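Residence Diary, Ullow House
Entry for July, morning

The residence opened at half past seven. The overnight log recorded no incidents, and the fire panel was tested before breakfast. Two residents left for the early coach to Nevitz, and their keys were received at the desk and signed for.

The principal business of the morning was the summer linen exchange. Under the present arrangement, each resident strips the bed, folds personal clothing and leaves house linen outside the door by nine o'clock. Compliance on the first floor was good. On the second floor several doors had nothing outside them, and a reminder was placed on the noticeboard.

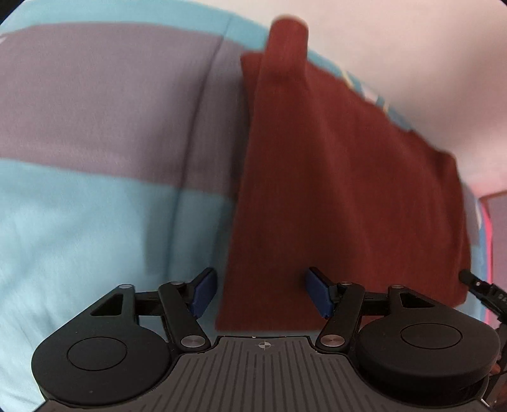
The laundry contractor, Krawczyk, collected 326 items at ten o'clock against a docket for the same figure. The contractor has asked that blankets be sent separately from sheets in future. The request is reasonable and will be put to the house meeting, although it will mean finding a second trolley — the present one has a faulty wheel and has been reported before.

Knitwear remains the responsibility of residents. It is not to be placed in the house sacks, and woollens found there will be returned unwashed.

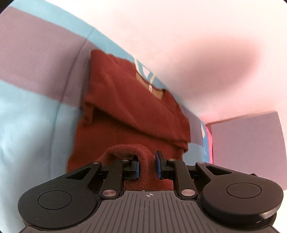 Afternoon

The boiler engineer from Vana attended at two o'clock. Hot water on the upper landing had been poor for up to 50 minutes each morning. A valve was replaced and the pressure reset. The invoice, in the sum of 633, was passed to the office in Nevitz for payment.

The garden door was found unlocked at four. It was secured, and the entry in the key book was corrected.
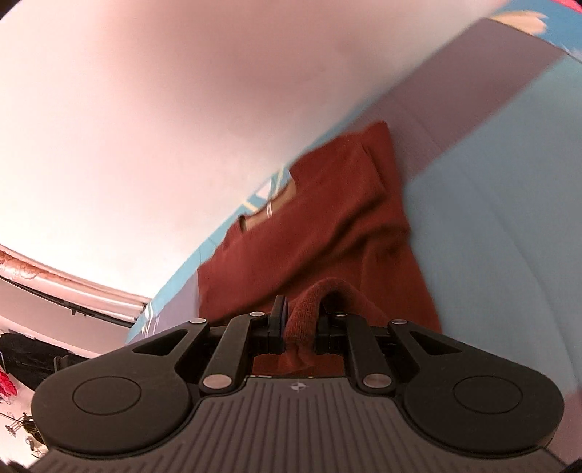

A letter was received from the parish concerning parking on the lane during the fair. Residents with cars will be asked to use the lower yard for the duration. The reply has been drafted and awaits signature.

Supper was served at six. The desk closed at ten, with the side gate locked and the landing lights left on as usual.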